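Trying the Cemon teardown service on old office PCs

Brameo has been selling its desktop recycling package, Cemon, for a while now, and I got to spend a morning in October with it. The pitch is simple. You bring them old office towers, they set up the arms and the gripper for your models, and you get a quote for running the whole thing in your own shop. I do refurbishing work on a small scale, so I wanted to see how it handles the inside of a case, where most of my time goes.
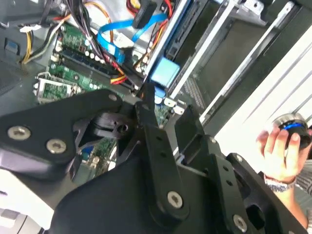 3 min read

The gripper is bigger than I expected. It is all flat black plates and hex screws, and in a desktop case it has to share space with the cables. Data cables are the hard part. They loop and sag, and no two towers have them in the same place. I asked about that before anything else, and the answer was that a person stays at the bench for the setup.

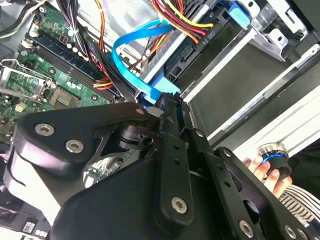
That matters for the price. Brameo's quote assumes one person for every cell, and the trial covers 25 machines of a model you pick. If your stock is mixed, each new model is another setup. I have at least 7 models on my shelves, so I would need to sort first.

The part I cared about most was drives. Pulling them is dull work, and the blue tool-free brackets in these cases are easy for fingers but an odd shape for a machine.

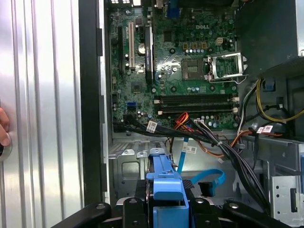
A blue drive bracket in the gripper, with the Dell board behind it.

The basic package comes with one style of finger. A narrower set from Culska is extra, and I would want to try it before paying for it. The service plan runs three years, with parts included but not travel. I would like to see travel in there too.

The bench layout is plain, and I mean that as a good thing. The fixture plate sits flat next to the tower, so there is not much reaching across. You do need a fair amount of room for the arms, more than the brochure drawing made me think. My own back room would be tight.

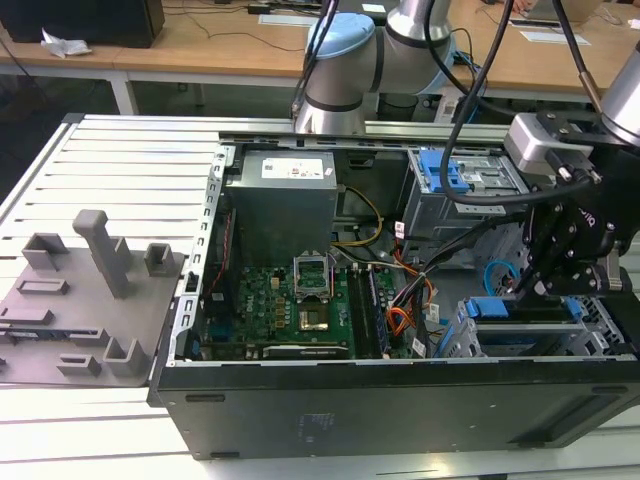

The tower on its side on the bench, next to the gray fixture plate.

I have a quote from Opoku for a similar setup and will go see theirs next. For now I would say Cemon makes sense if you get large lots of the same machine. For mixed lots like mine, I am waiting on the numbers from the trial.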